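**Betreff:** Re: [flag-liste] Spielplan Herbst, Kontaktregel und Kadergröße

Hallo zusammen,

ich antworte gleich auf alles in einer Mail, sonst verteilt es sich wieder auf fünf Fäden.

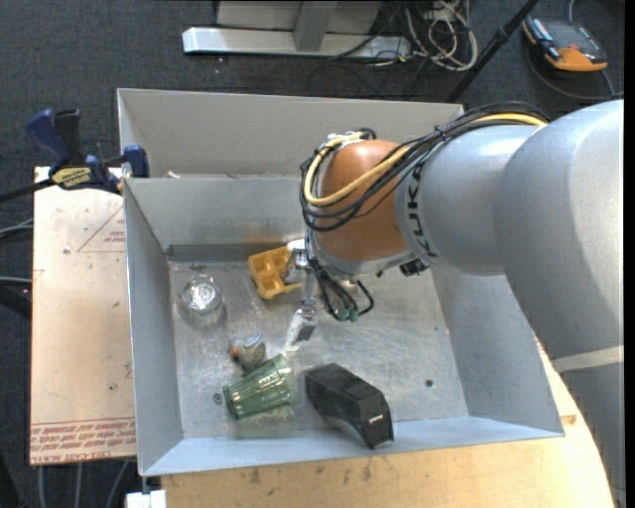
Am 08.10.2024 schrieb Bello Okonkwo:

> Ich verstehe die neue Auslegung beim Flaggenziehen immer noch nicht. In Wakach hat der Schiedsrichter jeden Griff an die Hüfte als Halten gepfiffen, eine Woche später in Cistach wurde gar nichts gepfiffen. Meine Verteidiger wissen nicht mehr, wie sie hingehen sollen. Wir hatten im ersten Spiel 30 Yards Strafen allein in der zweiten Halbzeit, im zweiten keine einzige.
>
> Dazu kommt der Spielplan. Zwei Auswärtsfahrten hintereinander, hin und zurück jeweils 170 Kilometer, und das mit zwölf Leuten im Kader. Kann man die zweite nicht tauschen?
>
> Und drittens: Gilt die Nachmeldefrist noch oder nicht? Auf der Seite steht etwas anderes als im Rundschreiben.
>
> Bello

Zur Kontaktregel: Der Regeltext ist gegenüber der letzten Saison nicht geändert worden. Geändert hat sich der Hinweis an die Schiedsrichter. Danach ist Halten zu pfeifen, wenn der Verteidiger mit der Hand am Trikot oder an der Hose bleibt und der Ballträger dadurch langsamer wird oder die Richtung ändert. Ein kurzer Kontakt beim Griff nach der Flagge bleibt frei. So steht es auch im Protokoll vom September, Punkt vier.

In Wakach ist das strenger ausgelegt worden, als es gemeint war. Ich habe mit dem Hauptschiedsrichter telefoniert, er sieht zwei der Pfiffe inzwischen selbst anders. Am Ergebnis ändert das nichts, ein Protest wäre sowieso nur innerhalb von drei Tagen möglich gewesen. Zu Cistach kann ich nichts sagen, von dort habe ich weder Video noch Spielbericht. Falls jemand den Bericht hat, bitte an mich und nicht an die ganze Liste.

Für das Training würde ich es so machen wie wir: Verteidiger auf Höhe der Flagge runter, eine Hand zum Gürtel, die andere weg vom Körper. Wer mit beiden Händen zugreift, bekommt den Pfiff meistens, egal wer pfeift. Bei uns hat es vier Einheiten gedauert, bis das halbwegs saß, und unter Druck fallen die Leute immer noch ins alte Muster zurück. Beim Cornerback ist es am schlimmsten, der kommt aus dem Tackle Football und will den Mann stellen.

Zum Spielplan: Tauschen geht, wenn beide Vereine zustimmen und der Platz frei ist. Gallardo hätte das Wochenende danach Heimrecht und wäre nach meinem Stand bereit, früher zu spielen. Dann müsste aber Zindus seinen Doppelspieltag auseinanderziehen, und die haben für den Platz schon 200 Euro Miete überwiesen. Ob sie die zurückbekommen, weiß ich nicht. Bello, ruf bitte direkt dort an und schreib danach kurz an die Liste, was herausgekommen ist. Ohne schriftliche Zusage von allen drei Vereinen bleibt der Plan, wie er ist.

Die Nachmeldefrist gilt, und zwar so wie im Rundschreiben. Die Angabe auf der Seite stammt aus der Vorsaison und wird noch korrigiert. Kurz zusammengestellt:

- Nachmeldungen bis zum vierten Spieltag, danach nur noch bei Verletzung mit Attest
- Spielerpass muss am Spieltag vorliegen, ein Foto auf dem Handy reicht nicht
- Wer diese Saison schon für einen anderen Verein gespielt hat, darf erst nach der Winterpause ran
- Rückennummern bitte gleich mit angeben, zweimal hatten wir jetzt die doppelte 7

Zur Kasse noch, weil es letzte Woche gefragt wurde: Auf dem gemeinsamen Ligakonto liegen 718 Euro. Davon gehen die Schiedsrichterkosten für die beiden nächsten Spieltage ab. Neue Gürtel kaufen wir davon erst einmal nicht. Die alten mit dem Klickverschluss sind weiterhin zugelassen, solange sich die Flaggen ohne Ruck lösen. Wer welche mit ausgeleierten Verschlüssen hat, soll sie aussortieren und nicht mit Tape festkleben – das ist eine Strafe und beim zweiten Mal ein Platzverweis.

Offen ist außerdem die Frage, ob wir bei Gleichstand in der Tabelle den direkten Vergleich oder die Punktedifferenz zuerst nehmen. In der Ausschreibung steht der direkte Vergleich, bei drei punktgleichen Mannschaften hilft der aber oft nicht weiter. Mein Vorschlag wäre eine kleine Tabelle nur aus den Spielen dieser Mannschaften und erst danach die Differenz aus allen Spielen. Wenn jemand etwas dagegen hat, dann bitte vor dem nächsten Spieltag melden und nicht erst, wenn es jemanden trifft.

Spielberichte bitte weiter bis Montagabend schicken. Vom letzten Wochenende fehlen noch zwei.

Grüße
Der Staffelleiter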